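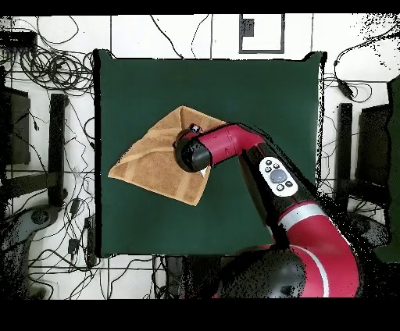
A folded towel on the green mat.

3 min read

Progress report to the Govus Fund: the Moroz Street Bathhouse
Feb 2, 2020

Your form asks for "headline achievements," so: the roof no longer leaks on the women's side. It leaks on the men's side, where it did not leak before. Our roofer calls this "migration" and has quoted separately for it.

Attendance for the period was 656 paid visits. We had promised you more, and we would have had more if the boiler had not taken 10 days off in the middle of the coldest stretch of the year. The replacement valve came from Priltel, who sent the wrong one, then the right one, then an invoice for both. We have paid for one and are enjoying a long correspondence about the other.

Towels remain our largest running cost after gas. We budgeted to lose a few each month. We lost 23. A deposit system started after the holidays, and losses have dropped to 4, along with the general mood at the front desk. Regulars who have been coming for years do not like being asked for a deposit, and they say so at length while holding up the line.

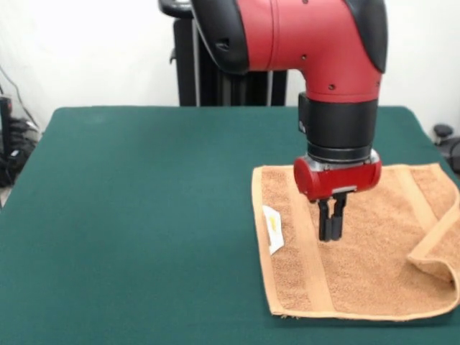 On laundry, we dropped Pemeo at the end of their contract and now wash everything in the basement. The savings are real but smaller than the ones in our application, which assumed that the dryer would work on damp days. Liudmyla Antoniuk has rewritten the drying schedule twice and would like it noted that she advised a bigger dryer at the start. It is noted.

The Tuesday-style quiet hours you suggested have been popular with older visitors, who use them to talk. We have stopped calling them quiet hours.

Spending is within the grant except for plumbing, which is over, and signage, which is under, as we have not bought any signs. We ask your permission to move the sign money to the pipes. People seem to find the door.

The second payment is due in February. The boiler would be grateful for it, and so would the roofer.

Related
Moroz Street Bathhouse: what we asked for
Small grants, old buildings
How to fill in the Govus interim form

Comments

steamroom_pat: Deposit is fine. The line is not fine.

Olive K.: Please don't put up signs. I like that it's hard to find.

former plumber: Both valves were wrong if it's the boiler I remember.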